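The gallery of the metal bin, Grikadbridge

Welcome to the gallery. On this page I collect what I know about one old metal bin and the coloured bars which live in it. I keep this page for the people of the Akolgo workshop, and also for visitors who like old workshop things as much as I do. English is not my first language, so please forgive me if a sentence sounds a little stiff.

The workshop is in the back building at Grikadbridge, on the ground floor. We have used it for 9 years. Before us it was a store for a shop which sold curtains, and the rails are still on the ceiling. The page was last changed on September 2, 2023, when I put in the part about the bars and corrected two spelling mistakes in the part about the bin.

## The bin

The bin came to us in May from the Utero warehouse, together with 25 smaller boxes. The boxes were given away quickly, but the bin was too large for most people to carry home. It cost us nothing except the transport. I was glad to have it, for I like a container that has already worked for some years and does not need to be treated gently.

It is made of grey metal and open at the top. A divider makes two compartments, a narrow one at the back and a larger one at the front. The side walls of the front part slope inward towards the floor, so that small things slide down by themselves and do not stay in the corners at the top. The larger part is the one we use every day. 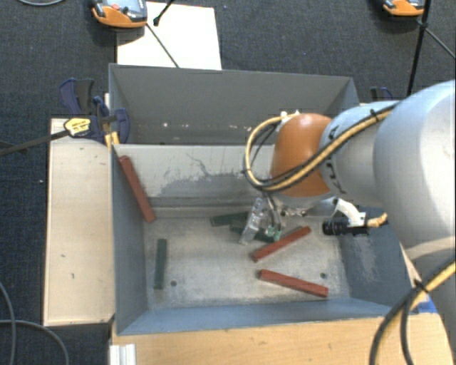 Three red bars and three green ones in the front compartment. One of the red bars is leaning in the corner, and the others are lying as they like.

## The marks and scratches

Visitors often ask me if we will paint the bin again. My answer is no. The wear on the divider is my favourite part, with its darker patch and the thin scratches, and one wavy line which comes down from the upper part. To me it looks like a river on an old map. My neighbour at the next bench sees the smoke of a chimney.

The floor is scuffed as well, and on the inner side of the right wall there is a pale scraped place. In the rear compartment you find a row of small chipped spots, whitish and pinkish. I tried to learn from the warehouse what was kept in the bin before, but they had no papers about it any more.

Near the front there are two small round holes in the floor, one at the left and one at the right. I have read that such holes can be for letting water out, or for fixing a container to something under it. For our bin I do not know which explanation is the right one. If a reader knows, please write to me.

## The bars

The bars belong to the Drernuseo set. We bought the set second-hand, and the full list has 246 pieces in different shapes. The bars are the simplest of them: rectangular, plain, and easy to find again when they fall down.

I am fond of the two colours together. The green is dark, and on grey metal it is quiet, while the red is the first thing the eye finds. When I sort the set in the evening I always begin with the red ones, and then I must look a second time for the green.

We do not put the bars in order inside the bin. Some members would prefer straight rows, and for the shelf I agree with them. In the bin they may lie across each other.

## The place around it

The bin stands among pale wooden supports. Under it is our carpet, dark blue-grey and with a texture which keeps the dust very well, I am sorry to say. I clean it with a stiff brush and after that with the vacuum cleaner. The carpet was bought as a remnant for 75 pounds, and it is still the most expensive thing on the floor.

## Using the pictures

You may use the pictures from this gallery for your club paper or your school work. Please write "Akolgo workshop, Grikadbridge" next to them. For larger copies, leave a note in the box beside the entrance, with your address written clearly.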